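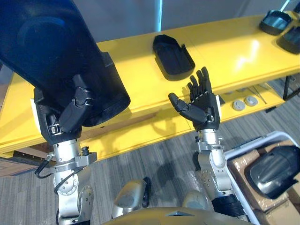
Ticket: left hand loses grip on shell during bin-to-table transfer
Site: Dirkthorpe, shell cell
Status: Open, workaround in place
Owner: Clementina Meireles
Component: Ramuvel multi-finger hand, left, compared against Varghese hand (previous fit)

Problem
Left hand picks the shell from the bin without trouble, then the shell rotates in the grasp as the arm swings over the table. Out of 22 transfers in the first run, 9 ended with the shell more than a finger width off the taught pose. No drops. The Varghese hand did not do this on the same path, but it was slower to close and marked the gloss finish near the rim.

Setup
Controller: Prarkia, stock grasp profile
Grasp: thumb on front face, fingers behind the rim
Arm speed: same for both hands
Right arm: parked, hand open, no motion commanded during left-side tests

Log

08:40 Repeated first run with the controller restarted. Same behavior. Rotation starts when the wrist begins to turn, before the arm reaches full speed.

09:15 Checked finger calibration. Index finger reads 2 degrees off at full close. Rezeroed. Slight improvement, still out of tolerance.

10:05 Wiped fingertips and shell with alcohol. No change.

10:30 Checked wrist cable for drag. Slack is enough through the whole path. Ruled out.

11:20 Raised thumb force one step at a time. Rotation stops at step 11, but the hand reports a motor temperature warning after about ten minutes of cycling. Not usable for a full shift.

13:10 Moved the grasp point toward the middle of the rim at the default force. Rotation small and repeatable. Placement now within tolerance except when the shell is picked from the far side of the bin, where the thumb lands late.

14:00 Swapped the grasp profile for the one used with the Varghese hand. Fingers close in the wrong order and push the shell away. Reverted.

Workaround
Use the new grasp point, default force, reduced wrist speed between pick and place. Profile saved on the Prarkia as shell_left_b.

Open items
1. Ask Ramuvel for the continuous force limit on the thumb motor. The manual gives peak only.
2. Get softer fingertip pads and repeat the first run.
3. Same test on the right hand. Do not copy the left offsets over; the zero positions differ.
4. Adjust thumb timing for far-side picks.

Leave the Varghese hand on the shelf with its adapter plate until item 2 is closed.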